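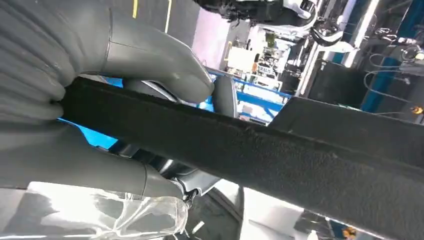
Page 2 of 5

Re: Black felt strip, how do you get clean edges?

NatFonseca wrote:
Hello everybody. I continue my question from the first page, now with a photo. The black strip is the felt-covered one I want to use as lining for my drawer dividers. You can see the upper edge is frayed a little, and there is lint all over the surface. I bought it in September and it has stayed in its bag since then, so I did not expect so much fluff. Is it normal for this material, or did I receive a bad piece? I need many short lengths, 68 mm each, and I am afraid that every cut will look the same as this edge.
Natália

tin_do wrote:
It is normal with black. Grey felt has the same lint but the eye does not find it. I would not send it back.
For the edge, please check first your knife. A new blade, a steel ruler, and one slow pass with good pressure. If you go over the same line three times, you pull the fibres and you get exactly these small hairs.

Heidrun_O wrote:
I don't agree with Tín about the one slow pass. With thin felt, yes. With a strip that has something stiff under the felt, one pass is too hard for the hand and the ruler slides away. I make two light passes from the felt side and then the last one from the back. My edges are not perfect, but they are straight.

Natália, what is under the felt in your strip? From the photo I cannot tell if it is plastic or cardboard or only more felt.

NatFonseca wrote:
Heiðrún, the seller wrote only "felt-covered strip, 500 mm". When I bend it, it comes back, so I believe plastic, but I have not cut it open yet.

h.amaral wrote:
Good evening. I lined the trays of two tool cabinets with a similar product, from Stenix. For the lint: a roller with sticky paper, very gently, always in the same direction. Don't use wide packing tape. I tried it and it took the fibres out together with the dust, and the place is now lighter than the rest.
For the edge I pass a lighter quickly along the side. It closes the small hairs.

tin_do wrote:
Henrique, please be careful with this advice. The lighter works only if the felt is polyester. Wool felt does not melt, it burns and it smells terrible. And on polyester you can get a hard shiny line that scratches more than no felt at all. She wants to protect things in a drawer.

h.amaral wrote:
You are right that one must know the material. I should have written to try it on a waste piece before. But my trays have no scratches after two years, so I cannot say it is a bad method.

SumaiyaS wrote:
May I give a third way? I don't treat the cut edge, I hide it. If the divider has a small groove or a lip, push the rough side of the strip into it and leave the factory edge on the visible side. For short pieces you will always have two cut ends, and there I put a thin line of fabric glue with a toothpick and let it dry overnight. Black felt forgives a little glue, if it is the matt type.

Heidrun_O wrote:
Which glue do you use, Sumaiya? I had Skerari and it left white marks.

SumaiyaS wrote:
Trorero, the small bottle. Clear when dry, but please test it first.

NatFonseca wrote:
Thank you to all. Today, 14/11/2020, I changed the blade and made four pieces, two by the method of Tín and two by the method of Heiðrún. The second ones are straighter, the first ones have fewer hairs. So I don't know who has won! Tomorrow I will buy the glue for the ends, and the lighter I leave in the kitchen, sorry Henrique.

tin_do wrote:
Fewer hairs is what you asked for :)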